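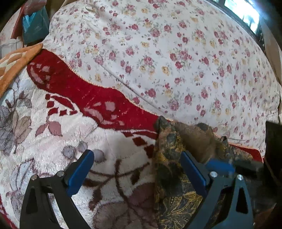 Support > Gevix hand gripper > Setup and care

Filed under: Handhelds, Help pages

5 min read

Gevix hand gripper: setup, cleaning and repair

These are the questions that reach the Trosetti support desk most often from people using the hand gripper at home. They apply to the kit with black fingers and blue pads. If yours came from the Ekby depot it may have an older charger, but the gripper is the same.

What do I need to do before the first session?

Take the gripper out of the case and leave it on a flat surface with the fingers pointing away from you. Squeeze the handle slowly and let it go. Both fingers should move together and open again without help. If one lags behind the other, stop there and read the section on stiff fingers.

Then clean the lens with the grey cloth from the case, put the strap on and switch the gripper on. The light blinks while it starts up and stays steady when it is ready. Startup takes around 2 minutes the first time and much less after that.

Do I have to calibrate it every day?

Once a day is enough if the gripper stays in the same room. Do it again if you have dropped it, changed a pad or loosened any of the screws. Open the app, choose Check Fingers, and follow the prompts to open fully, close fully and hold. Keep the fingers empty while you do it. Cloth caught between the pads gives a false closed position, and every grip recorded afterwards will be off by the thickness of the cloth.

The pads don't meet evenly. Is that a fault?

Usually it is a screw. Close the fingers and look at them from the side. The pads should touch along their length. If they touch at the tip and gap at the base, or the other way round, one of the finger plates has shifted on its joint.

Loosen the round silver screws on that finger by half a turn, close the handle so that the pads press flat against each other, and tighten the screws again while you keep the handle closed. A second pair of hands helps. Use the small driver in the lid of the case. A bigger one will round off the heads, and we see a lot of those come back.

If the pads still don't meet, the plate may be bent. Send us a photo from the side and we'll tell you whether it needs a new finger.

How tight should the screws be?

Finger tight with the small driver, then a quarter turn. The fingers are plastic, and overtightening cracks them at the corners of the triangular cut-outs. Check there for white lines when you pack the kit away. A finger with a crack has to be replaced, and glue won't hold it.

How do I clean the pads?

Wipe them with a damp cloth and a drop of washing-up liquid, then again with plain water, and leave them to dry in the air. Don't use spirit, nail varnish remover or anything with oil in it. Talc is also a bad idea - it makes the pads feel cleaner, but they lose their hold on thin fabric.

Work out a routine that suits what you are handling. For tins and boxes, once a week will do. For bedding and clothes, wipe the pads at the end of each session.

Fleece keeps leaving fluff in the gripper. What should I do about it?

Anything with a pile sheds, and the fluff goes to two places: the edges of the pads and the joints behind them. The pad edges can be wiped. For the joints, use the soft brush with the gripper switched off and the fingers open. Brush outwards, away from the handle. Please don't use compressed air, as it drives fluff further into the mechanism.

If you are working on a bed with a plush blanket, try not to press the fingers down into the pile to reach the item you want. Come in at a lower angle and take hold of a fold.

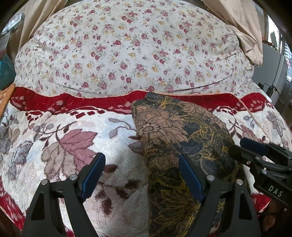

Smooth cloth is easier when it has been bunched or folded first. One pad goes over the cloth and the other beside the fold, and you close slowly until you feel it take. If the pads pick up the blanket as well, open fully, lift clear and start again. Dragging both layers along puts a sideways load on the finger joints, and that is how most of the loose plates happen.

A finger has gone stiff. Can I oil it?

No. Oil holds on to dust and finds its way to the pads. Brush out the joint first. If it is still stiff, look for a thread wound round the pivot, which is common after a session with towels or anything with a fringe. Cut the thread with nail scissors and pull the pieces out with tweezers.

After that, open and close the handle 13 or so times with nothing between the fingers. If the stiffness hasn't gone, loosen the screws nearest the joint slightly and try once more. A joint that only moves freely with its screws loose is worn, and we'll swap the finger for you.

How do I change a pad?

You will need pad set 358, which Valente stocks as well as us. The pads are sold in pairs and should be changed in pairs, even if only one is torn. A new pad and a worn one grip differently and the cloth will twist as you lift it.

Switch the gripper off. Peel the old pad from the tip towards the base. Clean off what is left of the adhesive with warm water and your thumbnail, dry the surface and press the new pad on, starting at the base. Keep the fingers closed with the rubber band from the case overnight, then run Check Fingers before you use it.

The app shows code 58. What does it mean?

Code 58 means that the finger position and the handle position don't agree. Nine times out of ten there is something in the joint. Switch off, brush it out, switch on and run Check Fingers with the fingers empty. If the code comes back straight away, the small plug at the rear of the handle may have worked loose. Push it in until it clicks.

If neither helps, stop using the gripper. It will go on recording with code 58 showing, but the sessions can't be used.

Does bright daylight matter?

A little. Working towards a window makes the camera darken everything else, and patterned or black cloth loses its detail. Stand so that the light comes from the side if the room allows it. Half-drawn curtains are fine. You don't need to move furniture.

My wrist aches. Am I holding it wrongly?

Possibly the strap is too loose, so that you are gripping the handle all the time to stop it slipping. Tighten it until the handle stays in your palm when you open your hand. Take a break whenever you need one. Sessions can be paused and picked up again on the same day.

How should I store it?

Fingers open, switched off, in the case with the lid shut. Stored closed, the pads press flat spots into each other. Keep the case away from radiators and out of the car in summer.

How do I send it for repair?

Write to the support desk before posting anything, and say what the fault is and whether any code is showing. We send a box with a return label. Leave the strap on, take the charger out and keep it with you. Repairs are booked in every day except Sunday, and you will get a message when yours reaches the bench. If we have a spare gripper, we send that out first so that you can carry on. Run Check Fingers on the spare before the first session, as the setting from your old one doesn't carry over.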